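3.2 Simulated workspace

The physical bench at the Faltine workshop is shared, so most of the early grasp tuning was done in simulation. Rallis built the first version of the scene in September, working from tape measurements of the bench, and it was later merged into the Musska code base. Arm and gripper limits were left at their default values. Only the contact settings were changed – mainly friction at the fingertips, where thin parts tended to slide out during the lift.

Objects were drawn from a set of 42 household and workshop models. Each layout was reset after one attempt, whether or not the object left the table. We ran 1000 attempts in total and discarded 136 of them for unstable contacts at the start. Flat items gave the most trouble and were tuned separately. Figure 4 gives a view of the sandal sole layout. 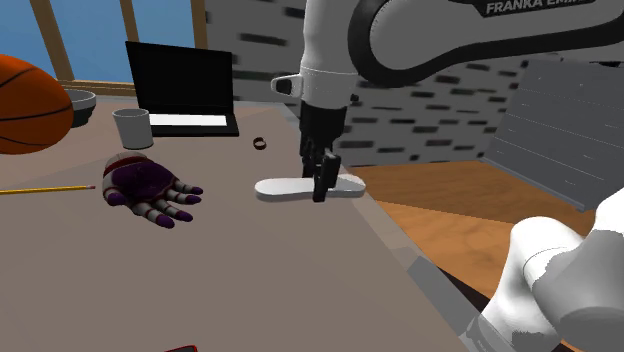 Figure 4. Simulated bench with the sandal sole held in the parallel gripper just above the tabletop.

Grasps on the sole were sampled along its full length, including points well off center. No penalty was applied for tilt – the controller only checks finger width and the height of the wrist.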